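Two-arm build pulls striped cloth crooked when folding

Posted by Giledia in Home and Workshop Builds

I'm putting together a two-arm folder in our shared workshop. It copes with tea towels, but with anything long one arm drags the cloth before the other has let go. Cloth on the table is pale green, garment is navy with white stripes. Both arms are on it here:

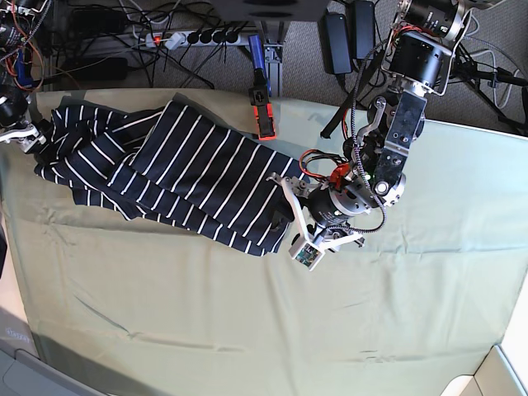 Replies

Thomas Piras

Slow the pull down first. Mine ran at 200 mm a second and did the same, and at 30 it stopped. Then check how the tips meet the cloth. Rounded pads like yours need a decent fold to close on – a single layer slips out. The wrist view you put in your build log is the one to watch while you tune it:

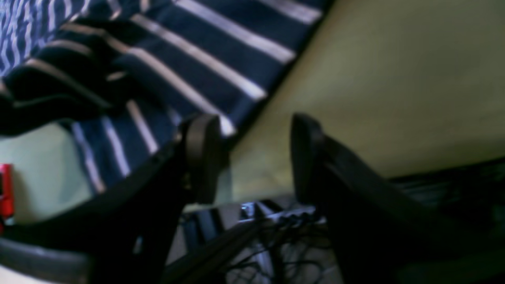 Shen

What he said about speed. Also tie your cables back.

Stostska

I gave up on trousers and only do flannels now. If you do carry on, put a short wait between one grip opening and the other arm moving. I use 2 seconds – slow, but it stays straighter.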